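To: Playroom Resources list
From: Sumeya Jemal
Date: Thu 2 September
Subject: Re: Wooden cubes and taped squares – condition and replacement

Dear colleagues,

I am grateful to Nipon Panyasiri for his message, which I quote in part so that members who joined the list over the summer may follow the discussion. My reply is set out beneath it.

Nipon Panyasiri wrote:

> The Endale centre holds 39 sets of coloured wooden cubes, most of them bought
> in February of last year. The paint is wearing on a good number of them, the
> yellow ones in particular, and staff have asked whether worn cubes should be
> withdrawn. We have also been asked whether the black tape squares on the
> tables should be kept. One colleague would prefer printed mats from Listik.
> Might the list give a view on both points before we place an order with
> Skirix?

On the first point, the present guidance does not require a cube to be withdrawn for wear to its colour alone. A cube should be withdrawn if it is split, if an edge has become sharp, if the paint lifts under a fingernail, or if it no longer sits flat on a level table. Marks and speckling on a face are acceptable where the surface is otherwise sound. Centres should record withdrawn cubes on the ordinary equipment sheet, giving the colour and the set number.

I would ask members not to make up incomplete sets with cubes from another supplier. Those supplied by Stirkov differ slightly in size from the Skirix ones, and a mixed stack of four or five leans noticeably. If a set is short, it is better to combine two short sets of the same make and to return the remainder to the store.
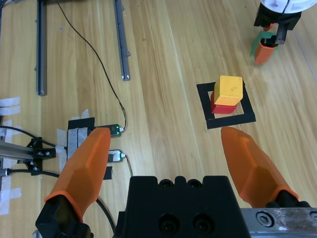 Reading time: 3 minutes

A yellow cube on a red one, inside a square of black tape, is the first arrangement in the activity notes, and it remains the one with which new groups should begin. The lower cube is placed first and the second is set on top by the same child. The notes do not ask for the edges to line up. A small offset, with a little of the red showing past the yellow, counts as a finished stack, and staff should not straighten it on the child's behalf.

On the second point, I see no case for removing the tape squares at Endale. Black tape stands out well on a light wooden table, and children readily understand that the stack belongs inside the line. The printed mats are attractive, but they slide, and the two centres that tried them have since gone back to tape. The following should be observed when squares are laid or renewed:

The square is to be an outline only, with bare table left inside it.
Corners should be pressed down firmly and checked at the start of each week.
Old tape must be lifted in full before new tape is laid – layers raise the edge and catch the cubes.
Any residue is to be removed with warm soapy water, and the table dried before use.

With regard to the order, the Skirix price applies to a minimum of 1000 cubes, and Endale's own needs are plainly well short of this. The list has previously agreed to joint orders in such cases. Centres wishing to be included should write to me directly, stating how many cubes of each colour they require. Replies will be accepted for 30 days from the date of this message. So far I have requests amounting to almost half of the minimum.

Nipon, would you kindly confirm whether your figure includes the sets kept in the upstairs cupboard? They were listed separately at the last count, and I should not wish to enter them twice.

Yours sincerely,

Sumeya Jemal
Equipment and Resources

To leave this list, send a blank message with the word "unsubscribe" in the subject line.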